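Home | Benches | Fixtures and Trays | Service | Talk to Us

The Foris Bench Station

For shops that pack, rack and sort small goods by hand, and would like some help with it

The Foris is a two-arm bench station made for the kind of work that usually lands on whoever has the steadiest hands and the most patience. Think of hanging small parts on display racks, laying out trays in the same order every time, or moving finished pieces from one side of a table to the other without scratching them. It runs on ordinary shop power, it fits where a packing table fits, and it is meant to work in the same room as the people who used to do all of that on their own.

We started building it after a long visit to the packing room at Jornasus, a housewares and display company that had been a customer of ours for fixtures and trays. Styliani Karamanlidis runs that room, and she walked us through a whole shift, coffee included. What she wanted was pretty simple. She had good people who were going home with sore wrists, and she had rush orders every May that meant asking those same people to stay late. She didn't want an empty room with a machine in it. She wanted her crew to have the parts of the day that need a person, and a bit less of the rest.

So that is what we tried to make, and it took us a good deal longer than we told her it would (she has been very kind about this). The first version was too fast, if you can believe it. People kept stepping back from it. We slowed the arms down near the front edge of the table, rounded off everything we could round off, and moved the pause button to where a left elbow naturally finds it. After that the room settled, and folks began leaning in and showing it how they liked things done.

Setting up a new job

A new job on the Foris starts on the table itself. You don't need a drawing or a programmer. You cover the top with brown paper, lay out a grid with painter's tape, put the item down in one of the cells, and guide the arms through the motion by hand. The tape gives the operator a plain way to say where a thing goes - "one over from the middle," for instance - and it gives the person on the next shift a way to put everything back in the same spot. 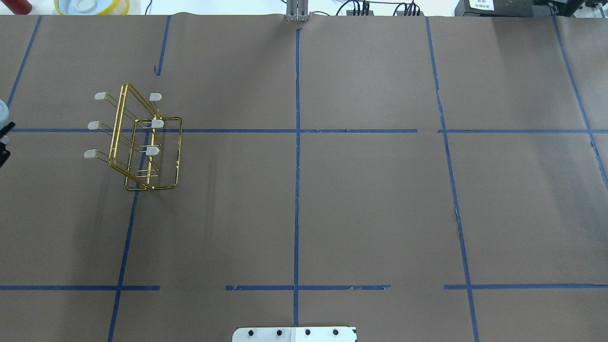 Once the motion has been taught, you save it under whatever name your crew will remember. At Jornasus the saved jobs have names that would mean nothing to anybody outside the building, and that suits us fine. The station holds up to 200 saved jobs, and most shops we work with use far fewer than that. Changing from one job to another takes about as long as clearing the table.

Wire goods deserve a special word, as we get asked about them so often. Thin, shiny wire is hard on cameras, because it throws highlights and lets you look straight through it to whatever is behind. We suggest a matte covering on the table and soft, even light overhead. If you have a window right beside the bench, hang a shade. You will save yourself a lot of fussing.

What changes for your people

We would rather be plain about this before you buy. The work does change. Somebody who spent the day racking will now spend part of it teaching, checking and fixing, and some people take to that right away while others need a few weeks to warm up to it. Lefteris Michailidis, our trainer, stays with every new customer for the first 10 shifts, and he'll tell you that the best teachers are often the quiet ones who have done the job longest. He asks that you put them on the station first and that you pay them for the added skill.

At Jornasus the late evenings in the busy season have mostly gone away. The crew is the same size it was. Two of them have moved over to quality checks, a job Styliani had been trying to staff properly for years.

What comes with the station

Two arms with standard fingers
Flat white mounting plate for the table edge
Overhead camera and post
Starter roll of brown paper and painter's tape
Sinaga job software, one license per station
Spare finger pads
Printed guide, large type, written for operators

Good to know

Recommended service is every 1,000 hours of running time, and the station will remind you on its own screen. Finger pads wear sooner with rough or sharp-edged goods, so keep a spare set in the drawer. Our longest-running station, in our own shop at Oremberg, has now been through 2,479 taught motions, a good many of them silly ones from the days when we were still learning.

If you would like to see a Foris before deciding, bring a box of whatever you pack and spend a morning with us. We start at 9 a.m. and there is always lunch. Please bring one or two of the people who would be using it, too - their questions are usually better than ours.

Contact the Foris team | Copyright Foris Bench Systems, all rights reserved | Back to top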